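We use cookies to improve your visit to this site. Accept / Manage settings

Print this page | E-mail this page

Keeping Hand Tools in Order: Rolls, Pouches and Shared Tables
Speaker notes, staff training session, Trirneck Facilities Services
Presenter: Lejla Begović

Opening

Good afternoon, and thank you for coming. The session lasts one hour. Please hold longer questions for the end, but interrupt if a term is unclear. The printed handout covers the same points in the same order.

The subject today is the storage of small hand tools at shared workstations. It applies to the Stullia building first and will extend to the Yuen workshop when the benches there have been replaced. Staff who work only from the service vans follow the van inventory procedure, and I will not cover it today.

Background (slides 2 and 3)

In January the maintenance office reviewed its spending on replacement tools. The department had spent $1,299 on screwdrivers, hex keys and small pliers during the previous budget year. Many of the items being replaced were later found in desk drawers, in coat pockets or on window ledges. The tools were still in good condition. They had no fixed place to return to.

The tool register now lists nearly 2000 items. Most of them are small enough to hold in one hand, and these are the ones that go missing. Ladders and drills are almost always where they should be.

[Pause here. Ask who has had to borrow a screwdriver this week.]

Why a roll (slide 4)

The department considered metal boxes, wall boards and fabric rolls. Boxes are strong, but small tools settle at the bottom and people stop looking for them. Wall boards work well in a workshop and poorly in a room that is also used for meetings. The fabric roll was chosen for shared rooms because every tool has its own pocket, and an empty pocket can be noticed without reading a list.

A roll also takes up little space on a table. This matters at Stullia, where the work tables are used by other departments before and after us, and where stationery and supplies may be set out on the same surface. 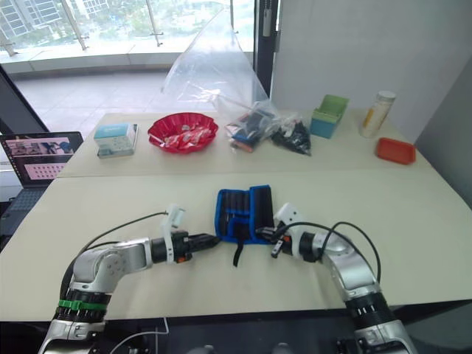

The standard layout is simple. Handles face up. Longer tools go to the left and shorter tools to the right. Each pocket holds one tool, even when two would fit. If a tool is out for repair, a paper tag goes in its pocket with the date and the initials of the person who removed it.

Please do not rearrange a roll to suit your own habits. I know that several of you are left-handed and would prefer the opposite order. The office has agreed to prepare a small number of rolls in reverse order, and you may request one through the Foltora system under "Equipment, other."

Opening and closing (slide 5)

[Demonstrate with the roll at the front table. Allow time for people to move closer.]

Clear enough table to lay the roll out fully. Keep straps and ties away from the edge so that a sleeve does not catch them. Where two tables have been placed side by side, work on one of them and keep the roll off the join, as small bits and screws can drop through.

Before closing, run a hand along the pockets and check that each tool is seated. Fold the top flap down if the roll has one. Roll from the end with the heavier tools and fasten it firmly. A roll that has been closed too loosely will let the short tools slide out when it is carried.

Food and other items on the work table (slide 6)

This point has come up more than once. Snacks and candy are permitted in the shared rooms, and the office has no wish to change that. They should stay toward the back of the table, away from the tools. Anyone using oil or cleaning solvent must move food off the table first.

Boxes and packaging that belong to another department should be left where they are. If you need the space, speak to the room coordinator at the front desk.

Cleaning (slide 7)

Fabric rolls are brushed out once a month. Remove all tools, shake the roll outdoors and brush each pocket from the bottom up. Do not machine wash. Light stains are acceptable. A torn pocket is not, and the roll should be sent to the office for repair with a note showing which pocket is damaged.

Wipe the tools before they go back, including the handles.

Reporting (slide 8)

Missing tools are reported in Foltora on the day they are noticed. The form asks for the roll number, the pocket and the room. No explanation is required, and reports are not used in performance reviews. Rolls are checked by the office every Monday morning before 9:00, so please have them closed and on the shelf by then.

[Questions. If asked about labels for personal tools, refer to page 3 of the handout. If asked about the date for the Yuen benches, say that delivery has not been confirmed.]

Sign-in sheet is by the door. Please print your name clearly.

Print this page | E-mail this page

Sign up for our staff newsletter. Enter your e-mail address to subscribe.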